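Search this site Enter keywords Go

Fimbridge news tracker, two months in

2019-04-11

OK so a few of you asked me to write this up and I kept putting it off. Quick version: it's a good tool for following foreign news, it's a bad tool for staying calm, and the price is a bit much. Longer version follows. Typing this between other things so forgive the mess.

Fimbridge is a news tracker. You pick a country, or a conflict, or a topic like sanctions or arms sales, and it pulls in wire copy, government statements, local papers, think tank stuff, and lines it all up by time. Runs in a browser. There's a phone app too, more on that later, not a happy section.

I signed up in February because I was sick of cable. You know how it goes. One general says one thing at a podium and it's six hours of people shouting about it with a red banner underneath, and at the end of the night you still don't know what the man said. I wanted the statement. The full text, the date, who was standing next to him. Then I can make up my own mind.

And on that, Fimbridge delivers. Mostly.

What I set up: three trackers. One on naval traffic in the eastern Mediterranean, one on arms export votes in Congress, one on the missile treaty business. On the basic plan three is all you get. If you want more you pay more, and the next step up is steep.

The treaty tracker is the one I used hardest. By the end of the first month it had 2697 items in it. Sounds like a lot, and it is, but the filters are decent. You can drop opinion pieces. You can drop anything that's a rewrite of something already in the list, and that alone cleared out most of the pile. Amazing how much of the news is the same four paragraphs with a different hat on.

The timeline view is the best part. Drag it left, you go back. You can see a story start as one line in a regional paper, sit there for days with no one touching it, then blow up once somebody in Washington says it out loud. I found that more useful than any pundit. Saw it happen twice with the export votes.

Original documents are attached where they exist. PDFs, transcripts, some of them in the orginal language with a machine translation beside it. The translations are rough. Fine for getting the gist, do not quote from them. I compared a couple against translations I trust and the tone was way off, a pretty dull diplomatic "regrets" came out as something close to a threat. That matters! Somebody is going to screenshot one of those and start a panic.

Sources. The list is public, good for them. 87 at the time I checked, and you can switch any of them off. I'd like it wider. Heavy on English language outlets, thin on Africa, almost nothing from Central Asia. If your interest is there, save your money.

Each source gets a color for who owns it — state, private, party, unknown. Simple and I like it. You get used to glancing at the color before you read the headline, and I now catch myself wanting it everywhere else. 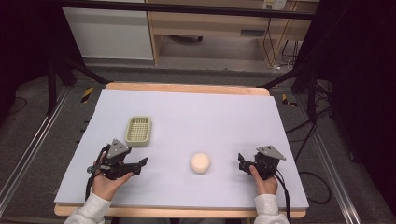 Tarek Berrada read an early draft and thinks I'm being way too easy on the color labels. His argument, by email: state owned doesn't mean lying and private doesn't mean straight, and a colored dot teaches people to stop reading. He says he'd rather have nothing there at all and let the reader look up the owner, and that half the "unknown" ones could be looked up in ten minutes if the company cared to. He also says the whole thing leans toward whatever Washington is worried about that week, and he's canceled his.

Fair points. I still like the dots. But he's right about the unknowns, I looked up four of them over lunch and found the owner for three.

Now the bad stuff.

Alerts. Oh boy. Default setting is everything on. My first week I got nearly 385 of them on the phone. Woke up at 2 am to be told a deputy foreign minister had "expressed concern." They're always expressing concern, it's the job. You can turn this down but the setting is buried, it's under Account and then Delivery and then a little gear, and it has to be done separately for each tracker. And when you add a new tracker it's back to everything on.

Worse, the alerts are written to scare you. "ESCALATION" in caps. I tapped one of those and it was a scheduled exercise that had been announced weeks before, and the announcement was sitting right there in the same tracker. So the tool knew. The alert went out anyway. I came to this thing to get away from that kind of crap and there it is in my pocket, buzzing.

I wrote to support about it. Got an answer the next day from a Laurențiu Ursu, polite, real person, said the alert wording is picked by keyword and they are looking at it. Said the same thing when I asked again in the second month. So, looking at it.

The phone app in general is weak. No timeline view. No PDFs, it kicks you out to the browser and then makes you log in again. Crashed on me when I had the map open, every time I pinched to zoom. Use the web version and delete the app, that's what I did, and my sleep got better.

The map itself is pretty and not much use. Pins go on the capital unless the article names a town, so every story about a whole country piles up on one city. Looks like the capital is on fire. Somebody glancing over your shoulder would think the war had started.

Search is ok. Handles exact phrases. Doesn't handle spelling variants of names, and for foreign news that's a real hole. The same official shows up spelled four ways and you have to search all four.

Compared to the others I tried: Torketel is cheaper and quicker, but it's headlines only with no documents attached, so you're back to trusting whoever wrote the headline. Seltine has the better archive by a mile and the ugliest screen I have ever payed for. If you're a student and need old material get Seltine. Both let you cancel with one click. Fimbridge makes you write an email.

Does it make you better informed? I think so. I can tell you what was in the last two export votes and who switched, and before this I couldn't have. But I also spent a lot of evenings reading statements by people who were never going to do the thing they were stating. Set a time limit. I do twenty minutes with coffee and then close it.

Would I pay again? The basic plan, yes, with alerts off. The bigger plan no. Not until they fix the alert wording and the names thing in search. If you are somebody who gets worked up by the news — and I am, my family will tell you — go in with your eyes open, more information didn't make me less jumpy the first few weeks. It was the oposite.

Score, if you need one: web version 7 out of 10. App 2.

Going to try the offline export next, it's supposed to save a whole tracker to one file. If it works I'll add a note at the bottom of this post.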